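**Week 6: collecting demonstrations (October 2022)**

Do bring these notes with you to the Ostgate room, as we'll be leaning on them all afternoon! Last week was about what the learner does with its examples, and now we come to the slower and (I think) rather lovelier business of making them in the first place.

Our running task is paper folding, which sounds like a rainy-day pastime until you try it with two arms and no fingertips. Paper slides, springs back and keeps a memory of every crease, so a fresh sheet and a used one are quite different things to a learner. The Skosia set holds 2161 episodes, of which 1075 are folds, and we'll be adding ours to those.

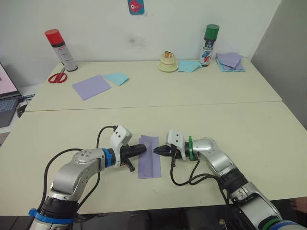 Emiliano Valdebenito asked in September whether we ought to throw away any episode in which the fold comes out crooked. My answer, after a good deal of dithering, is to keep it if you went back and put it right, and to label it "recovered" so that we can find it again.

Before your turn:

- move both arms slowly, and pause before closing a gripper
- vary where the strip starts, and its angle
- write your label straight after the episode, while you still remember it

Reading: chapter 2 of the Quiroga notes, skipping the proofs if you're short of time.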